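Course: Assembly Technology for Technicians, Part B
Handout 6: Flux residues and cleaning after soldering
Lecturer: Lieven Verhoeven

Please read before the practical. Bring your own safety glasses. The lab has gloves in all sizes except the very small one, which is ordered.

6.1 What remains on the board

Last time we spoke about what flux does during soldering. It removes the oxide from the metal surfaces and it helps the solder to wet them. When the joint is finished, a part of the flux has evaporated and another part stays behind. This remaining part we call residue, and it is the subject of today.

A residue contains in general the resin or rosin, the activator (mostly a weak organic acid) and the products of the reaction between activator and oxide. The resin is a good insulator when it is hard and closed. The activator is the part which gives trouble. If it was heated enough, it is mostly used up or enclosed in the resin. If it was not heated enough, it is still active, and with moisture from the air it can start corrosion or carry a small current between two tracks.

Remember the typical places where flux is not fully heated:
- under large connectors
- on the top side of the board, when liquid flux has climbed through the holes
- next to a hand-soldered joint, when the operator has used too much liquid flux
- along the edge of a selective solder pallet

6.2 To clean or not to clean

The words "no-clean" on a bottle are often misunderstood by students. They mean that the residue may stay on the board if the process was followed as the supplier prescribes. They do not mean that the board is clean, and they do not mean that the residue is easy to remove. Some no-clean residues are more difficult to remove than old-fashioned rosin, because they were never designed for it.

Water-soluble fluxes must always be washed. Their activators are strong, and one should not leave the boards overnight before washing. In our own workshop the rule is: soldered in the morning, washed before lunch.

If a conformal coating will follow, we clean in almost every case. A coating over residue may lose its adhesion, and later you see small blisters or white areas around the joints. Handout 7 comes back to this.

6.3 Cleaning methods

Manual cleaning. Solvent, a soft antistatic brush and a lint-free wipe. It is suitable for repair and for small numbers. The most common mistake is to dissolve the residue and then let it dry again, spread over a larger surface. You must always rinse with fresh solvent, hold the board at an angle, and catch the liquid in the wipe. A sticky feeling after drying tells you that the rinse was too short.

Vapour degreasing. The board hangs in the vapour of a boiling solvent. The vapour condenses on the cold board and runs down with the dirt. When the board has reached the temperature of the vapour, the condensation stops and so does the cleaning.

Aqueous cleaning. Water with a saponifier or another cleaning agent, in a spray or an immersion machine. After it come the rinse with deionised water and the drying. Drying is often underestimated. Water stays under flat components for a long time, also when the board looks dry from outside. 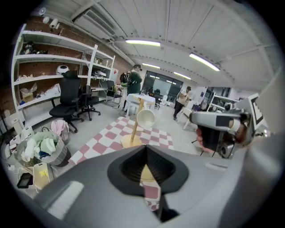
Ultrasonic cleaning. It works well in narrow gaps, but you should ask first if the components allow it. Crystals, some sensors and relays with open housing can be damaged. In this course we use it for stencils only.

6.4 Compatibility

Before a cleaning agent is used on a product for the first time, test it on all materials which it will touch. Think of labels, printed markings, plastic housings, cable insulation, adhesives and sealing rings. Put a sample in the agent for the longest time that can occur in practice – not the normal time – and let it dry. Then look for swelling, cracks, loss of colour and a change in hardness.

For the practical we work with the training board from Jurkinetti and with two cleaning agents. The bottles are marked Clando (solvent, flammable) and Clovia (water-based, alkaline). Do not mix them and do not pour them into the same waste container. The Clando bottle goes back in the metal cabinet each time, also when you will need it again soon.

6.5 How clean is clean?

Visual inspection finds visible residue, and nothing more. Ionic contamination has no colour. For this we measure the resistivity of a mixture of alcohol and water after the board was washed in it. The result is given as an equivalent amount of salt per surface. It is an average over the whole board, so one very dirty corner can hide behind a clean remainder.

The second method is surface insulation resistance. A comb pattern on a test board is kept in warm and humid air under voltage, and the resistance is followed over days. It is slow, but it says more about the real behaviour. Flynn Tomoana will show the chamber in the second half of the practical and explain the curves of last September, where one channel dropped after 163 hours.

6.6 Practical, group work

1. Solder the two connectors with the flux on your table. Use the same amount of flux for both.
2. Clean only connector A with Clando. Leave connector B as it is.
3. Inspect both under the microscope and make a drawing of the residue.
4. Repeat on the second board with Clovia. Rinse, then dry in the Negri oven.
5. Write down the weight before and after drying.

The report has a maximum of 400 words for each group, drawings not included. Please write the number of your board on the first page.

Reading for next time: the chapter on coatings, up to the part about masking.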